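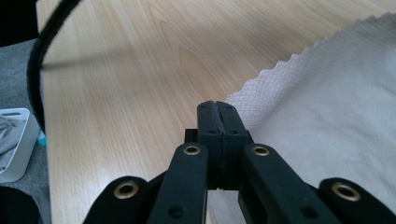

Figure 1. Kotian hand-held gripper, jaws closed, at the pinked edge of a cloth on a wood tabletop.

Print this page | E-mail this page
Reading time: 5 minutes

Unit 4. Evaluating a Commercial Demonstration Kit: The Kotian Gripper
Notes by Muthu Varghese

4.1 Scope

These notes cover the Kotian hand-held gripper kit as supplied by Nostmont, together with the Stirneo ingest service that Nostmont sells alongside it. The kit is treated as a purchasing case. The question for this unit is whether it meets the requirements written in Unit 3 for recording cloth manipulation, and at what cost in operator time. Policy training is covered in Unit 6 and is mentioned only where a hardware choice affects it.

Students should have the Unit 3 requirements sheet at hand. Requirement numbers (R1, R2 and so on) refer to that sheet.

4.2 What the kit contains

The base kit is priced at $948 per unit. It includes the gripper body, the handle and trigger, one camera with its mount, a data cable, a set of spare fingertips and a calibration board. The recording computer is not included. The Stirneo service is billed separately by the recording and has no minimum order.

Nostmont also offers a version with a force sensor behind each fingertip. We did not test that version. Statements below about grip force refer to the base kit, which has no force measurement at all.

4.3 Mechanism

The gripper is a symmetric linkage. In Figure 1 the camera looks along the tool toward the fingertips, with the linkage arms fanning out on both sides. The brass eyelets in the rounded ends of the arms are the pivot points. The near pair look larger only through perspective.

Three consequences of this layout matter for the review.

First, the jaws move together. Trigger travel sets one quantity, the opening width, and the midpoint stays on the tool axis. A single value per time step is therefore enough to record the state of the hand. This satisfies R2.

Second, the relation between trigger travel and opening width is not linear. Near full closure, a given change at the trigger produces a smaller change at the tips. That helps the operator when pinching a thin edge, but it means the raw trigger value must not be stored as if it were width. Stirneo applies a lookup table supplied with each unit. If you process recordings yourself, apply the table before anything else and store both values.

Third, play in the pivots adds up along the chain. On the units we measured, the play was small when new and grew with use. The maker gives no service interval for the pivots. Record the play at the tips once a month with a feeler gauge, jaws lightly closed, and keep the log with the unit.

4.4 Fingertips

The standard tips are rigid blocks that taper slightly to a rounded end. They meet along a narrow seam. Each tip is held by screws and can be changed with the driver in the kit.

For cloth, the shape of the end is more important than the length of the pad. A rounded end can be pushed along a flat surface without digging in, and will slide up to an edge. It will not easily get under one. With a single layer lying flat, the operator has two options:

a) Open the jaws, press both tips lightly on the cloth a short distance in from the edge, and close. The cloth bunches between the tips and is gripped as a small fold.

b) Approach along the table from outside the cloth, with one tip on the wood and the other on the cloth, and close across the edge.

Method (a) works on almost anything with some give. It leaves a pucker and gives poor control of where the edge ends up. Method (b) places the edge between the pads, but is sensitive to height. Figure 1 shows the right tip at the boundary between wood and cloth, the position from which operators tend to misjudge method (b): seen from the wrist, a tip that is over the edge and a tip that is just short of it can look very much alike.

A pinked edge makes this harder. The points of the zigzag are separate small targets, and a grip that catches one point may leave its neighbors free. Tell operators to aim past the row of points and into the body of the cloth.

4.5 Camera view

The camera is fixed to the tool, so the fingertips stay in the same part of the image while everything else moves. This is the usual arrangement and satisfies R4. Note the following.

The hand takes up a large share of the lower image. Anything directly under the linkage is hidden. A task that depends on seeing the near side of the workpiece will need a second view, and the kit has no input for a second camera.

The field of view is wide. In Figure 1 it takes in the tabletop, part of a cable, a strip of carpet at the far left and a basket standing on it. Surroundings of this kind are recorded whether or not they are wanted. In a training set they add variety, and that is generally useful. For a customer site they raise the question of what may be recorded, and R9 (site consent) must be met before the first session. The consent form should name the room, not only the workstation.

Glossy or semi-glossy tables reflect light. A faint bright area like the one toward the top of Figure 1 does no harm. A hard reflection that moves with the operator can upset tracking. Close blinds or move lamps before a session and leave them alone until it is over.

Shadows deserve a line in the session log as well. A cable above the table casts one, and an operator who is watching closely may mistake the shadow for a crease in pale cloth. Route cables away from the working area where the room allows it.

4.6 Tracking

The pose of the tool is estimated from the camera image and an inertial sensor in the handle. No external beacons are needed. This makes setup short and is the main selling point of the product.

The weak case is a plain surface close to the camera. When white cloth fills most of the view, the tracker has few features to hold on to. Wood grain helps. So does any texture in the fabric. We saw the tracker fail most often in the last part of a fold, with the tool low and the cloth covering the table from side to side. Two workarounds were tested:

– Leaving a margin of bare table on one side of the cloth throughout the task.
– Starting each recording with a slow sweep of the room, held high, before the tool goes down to the table.

The margin had the larger effect. The sweep is cheap and should be done anyway.

4.7 Trial at Gustport

The trial was run in April at the Gustport teaching lab. Operators were students from the previous intake with one short training session each. The tasks were edge pickup, single fold and flatten.

A total of 669 recordings were submitted to Stirneo. The service rejected 66 of them at ingest. The rejection report gives one code per recording, so where two faults were present only the first one found is listed. Lost tracking was the most common code. Next came recordings with a missing opening sweep, followed by a small group in which the trigger signal had dropped out. The dropouts all came from one unit and stopped when its data cable was replaced.

Do not read the rejection rate as a measure of data quality. Stirneo checks that a recording is complete and that the path of the tool is physically plausible. It does not check whether the task was done. A recording in which the operator misses the edge, closes on nothing and carries on with an empty hand passes ingest without comment. Task success has to be labeled by a person, and that time must be in the budget. In our trial labeling took longer than recording.

4.8 Operator effort

The handle is comfortable for short tasks. For tasks done low over a table, the wrist is bent and the weight of the mechanism is carried forward of the hand. Operators asked for breaks sooner on edge pickup than on flatten, although each edge pickup is shorter. We settled on a change of operator after every block and did not experiment further.

Left-handed operators can use the tool as supplied. The cable exit is on one side only, and they found it in the way.

4.9 Findings against requirements

R1 (portable, one-person setup): met.
R2 (hand state recorded at each step): met, with the lookup table applied.
R3 (replaceable tips): met. Spare tips are in the kit.
R4 (wrist view with fingertips visible): met.
R5 (thin sheet pickup from a flat surface): partly met. Depends on method and operator skill.
R6 (grip force recorded): not met by the base kit.
R7 (tracking without fixed beacons): met, with the margin described in 4.6.
R8 (service life stated by maker): not met.
R9 (site consent): responsibility of the user.

4.10 Recommendation used in this course

Buy the base kit for folding and flattening. For edge pickup of single layers, request a quotation for thinner tips before ordering. Nostmont makes them to drawing, and the lead time was not firm when we asked. Where R6 applies, the base kit should not be considered.

Budget one spare data cable per unit.

4.11 Work for the next session

1. Sketch the linkage from Figure 1 as a plane mechanism. Mark the pivots you can see and state which further pivots you have to assume.
2. Write an operator instruction for method (b), at most 5 sentences long, for a person who has never held the tool.
3. Propose a success label for edge pickup that two people would apply in the same way. State what it does with a grip that holds only one point of a pinked edge.
4. Using the trial figures in 4.7, draft the paragraph on data yield for a purchasing report. State clearly what the ingest check does and does not cover.

Bring the sketch on paper. The rest can be handed in by e-mail.

Print this page | E-mail this page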